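ロボット工学実験II 配布資料 第5回
双腕作業セルにおけるグリッパとコントローラの比較

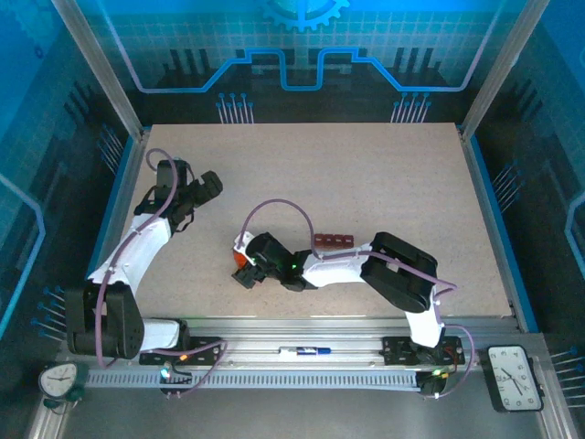
図1 実験用双腕セル。アルミレールに2本のアームを取り付けている。左アームのグリッパは開状態。

1. 目的
同一形状のアームに異なる指先とコントローラを組み合わせ、小型ブロックの把持における位置再現性と把持失敗の傾向を比較する。今回は片腕動作のみを扱い、両腕の受け渡しは次回とする。

2. 構成
アームはレールに固定した基部から作業面の上へ伸びる。図1では、右アームの前腕の奥に赤茶色のブロックが4個、横一列に並んでいる。紫色のケーブルは両アームとも手首側から基部まで沿わせてあり、グリッパ付近で弧を描く。この余長が短いと手首の回転時に張力がかかり、指先位置の測定値に影響する。

3. 比較条件
指先A:Pellura製 平行型、平面パッド
指先B:Cerkum製 平行型、V溝付き
制御器1:Hoxha 位置制御のみ
制御器2:Mader 位置制御+電流制限
組合せは A-1、A-2、B-1、B-2 とする。各組合せにつき把持を600回行い、5回ごとに原点復帰を入れる。制御周期は両制御器とも1,000 Hzに統一すること。

4. 手順
(1) 電源投入後、原点復帰を3回繰り返し、関節角の残差を記録する。
(2) ブロック列の端から順に把持し、持ち上げて元の位置へ戻す。
(3) 落下、滑り、隣接ブロックとの接触を区別して記録する。
(4) 指先を交換した場合は手先座標の較正をやり直す。

5. 注意
ブロックの間隔が狭いため、指先の開き量が過大だと隣のブロックを押す。開き量は指先ごとに設定ファイルで指定し、実験中に変更しない。電流制限の値を変えた場合は別条件として扱う。

6. 課題
a. 組合せごとに失敗率を求め、失敗の種別の内訳を表にせよ。
b. V溝が把持姿勢のばらつきに与える影響を、接触点の数から説明せよ。
c. 電流制限がある場合の位置偏差を、関節剛性を用いて見積もれ。
提出は11月の最終回まで。測定データの生ファイルを添付すること。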